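4.2 Setting the Water Hardness

The Watov softener must be set to the hardness of the local supply before first use.

1. Close the bypass valve.
2. Hold SET until the display flashes.
3. Enter the hardness in parts per million, up to 200.
4. Press SET again to store the value.

Caution: Do not open the salt lid during regeneration, which takes roughly 40 minutes.

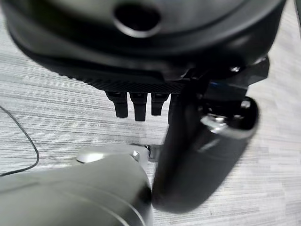

How often should the hardness setting be checked?
Once a year, and after any notice of a change from the water supplier.

Note: The service reminder appears after 2,000 gallons. Hold RESET to clear it.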